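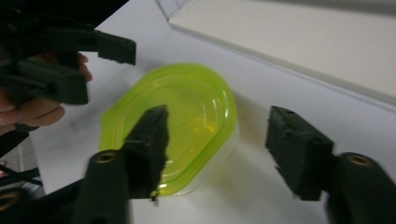 Figure 4. Translucent food container with a green lid, on a white tabletop.

4.2 Food purchases and length of stay

Visitors to the Lotdale farm route were asked at the exit point what they had bought, where they had bought it, and whether they were staying overnight in the district. The route links the dairy at Homley with the orchards on the Grelura side of the valley, and most people drive it in one direction only. The exit survey was carried out near the Grelura parking area, so visitors who turned back at Homley are missing from the sample. We return to this problem in Section 5.

Day visitors and overnight visitors spent their money differently. Day visitors bought food to eat on the same day, mainly cheese, bread and cut fruit, and they tended to buy it at the first stop that sold any. Overnight visitors bought less at the farms and more in the village, usually in the late afternoon after they had checked in. Several respondents staying at the Panagiotou guesthouse said that they had no way to keep dairy products cool in their rooms and had passed up cheese they would otherwise have bought. The guesthouse has a shared kitchen, but few guests seemed to know that they could use it.

Packaging came up more often than we had planned for. The questionnaire had no item on it, and the comments were written in the open field at the end. Families with small children wanted a lidded container they could put back in the car half full. Paper bags were disliked for soft fruit. One farm had begun selling fruit in reusable boxes with a deposit, but the boxes could be returned only at that farm, and on a one-way route this meant that many were never brought back. A deposit honored at both ends of the valley would remove that difficulty, though the farms would then need to settle the balance among themselves. 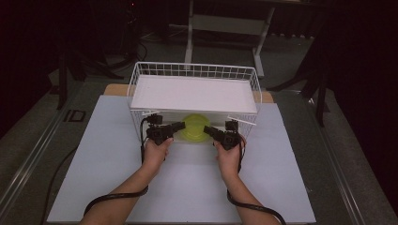
The way produce was set out at the farm stops also varied, and it affected what people picked up on their own. At staffed counters visitors asked for items by name and bought what they had come for. At self-service tables they handled more and bought a wider mix. Open-fronted baskets were easier to use than deep crates, especially for children and for visitors who could not bend far. A white wire mesh basket set on a table with its open face toward the customer, like the one in the photograph, leaves the contents in view and can be reached into from the front. Two of the orchards changed from crates to open baskets during the season. We did not collect sales figures before the change and so cannot say what difference it made.

Farm visits in the district have grown since 2020, but the growth is mostly in day trips. More than 50 respondents said that they would have stayed a night if they had known about rooms on the route before setting out. The printed map marks parking, toilets and farm gates — it does not mark lodging. The online version has the same gap, and it also gives last season's opening hours for the Homley dairy.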